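About Us

Hello, and come on in! We are Sostix, a small maker of soaps, shampoo bars and hair balms, and if you have ever stood in a drugstore aisle reading the back of a bottle and feeling like you needed a chemistry degree, then you already know how we got started.

Donnie Aitken was cutting hair at a shop called Kinisham when he began mixing his own balm in the back sink. His hands were cracked all winter from washing hair all day, and everything he tried either stung or left him too greasy to hold the scissors. So he melted some shea butter, added oat oil and a little beeswax, and poured it into whatever jars he had washed out that week. The first batch was grainy. The second one was grainy too (he was cooling it too slowly, which took him most of a year to figure out!). The third one was good, and he left a jar by the register with a spoon in it so people could try some while they waited for their color to set.

People started asking to take it home. Then they asked for something for their hair, and then for their kids, and then a lady who came in every other Friday wanted a bar she could take on a plane without getting stopped. That bar turned into Zaki, our very first shampoo bar, and it is still the thing we make the most of. We pour 587 bars in a normal week now and we still get excited when they pop out of the molds clean.

What we make

Zaki is the shampoo bar. It comes in oat, in rosemary, and in plain for people who don't want any scent at all. It lathers up fast, even in hard water, and we worked on that for ages because Donnie's own apartment has terrible water and he was the tester. Keep it on a dish that drains and it will last you a good long time.

Pirkik is the balm, the same one from the back sink with a few changes. We took out the beeswax and put in candelilla wax after a lot of our vegan customers wrote to us, and to our surprise we liked it better! It goes on a little firmer and melts as you rub. Use it on your hands, your elbows, the ends of your hair, your beard if you have one. We know of at least one person who uses it on a saddle, and we are not going to tell her to stop.

We also do a conditioner bar, a shaving soap in a tin, and in October we bring out a pumpkin seed scrub that sells out every year before we think it will. If you want one, please do get on the list early.

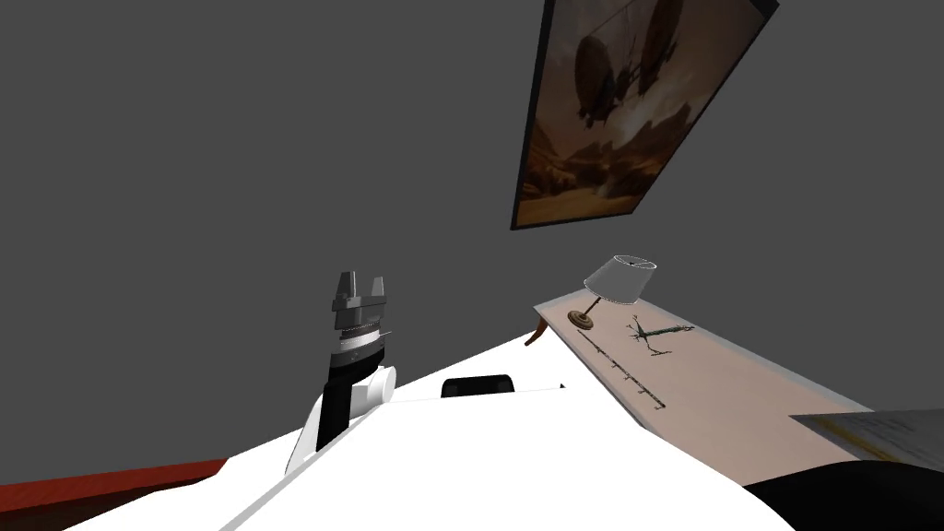
Desert landscape with airship.

How we work

Everything is mixed, poured, cured and wrapped in one building. Our bars cure on open racks for weeks before we will sell them. You can sell a soap sooner than that, and plenty of people do, but a young bar goes mushy in the shower and we would rather you got a hard one that behaves itself. If something on the site says "curing," that means we really are waiting on it, same as you.

We buy our oils in small lots and open every drum the day it gets here. You would be amazed how much you can tell about an oil just by smelling it! Sunflower oil that is starting to turn smells like old crayons, and once you know that smell you will never miss it again. When a drum isn't right, it goes back.

We don't use plastic wrap. The bars go in a paper band with the batch number stamped on the inside, and if you write to us with that number we can tell you the day it was poured and who was on the pot. The balm comes in tins. Send us back ten empty tins and we'll send you a full one.

We try to be careful about what we promise. Soap cleans, and balm softens dry skin. Neither one is medicine, and if you have a rash that won't settle down or a scalp that hurts, please go see a doctor before you buy anything from anybody, us included. For everyone else, try a bit on the inside of your arm first and give it a day. The full list of what's in each product is on its page, in the order of how much there is, with the everyday name next to the label name.

The classes

This is the part we love to talk about. Twice a month we push back the tables and teach people how to make their own soap. It costs $50, you go home with a loaf of your own to slice up, and there is always coffee. No experience needed, and you'd be in good company, with first-timers and people who have come back four and five times because they want to get their swirls right. We lend you goggles and gloves. Wear long sleeves and closed shoes, and tie your hair back.

There's also a longer weekend course for $199 that covers recipes, scent blending, and how to fix a batch that has gone wrong on you (Donnie has had a lot of practice at that one). The weekend fills up fast, but we keep a wait list and spots do open up.

Where we are now

On Monday, March 8, 2021, we moved out of the back of Kinisham and into our own place, all 3000 square feet of it, which felt enormous until the racks came. Kinisham is still our neighbor down the street and still keeps a jar of balm by the register. The shop up front is open Tuesday through Saturday, and you are welcome to come in and smell everything, wash your hands at the big sink, and ask us anything at all. If the door to the back is open, poke your head in and say hi. We might be stirring and not able to shake hands, but we'll be glad you came!

Filed under: Our Story, Hair & Body, Soap Making

Comments (4)

Marlene T.
Took the Saturday class with my sister and we had the best time. Mine came out kind of lopsided but it smells wonderful. Do you sell the wooden molds?

Sostix
Hi Marlene! Yes, we have them in the shop, just ask at the counter. Lopsided ones wash the same!

greg_w
Will the unscented Zaki be back soon? Down to a sliver here.

Patrice
I switched my whole family over to the rosemary bar, even my teenager, who complains about everything. Please bring back the bigger tin of Pirkik, the small one goes too fast at our house.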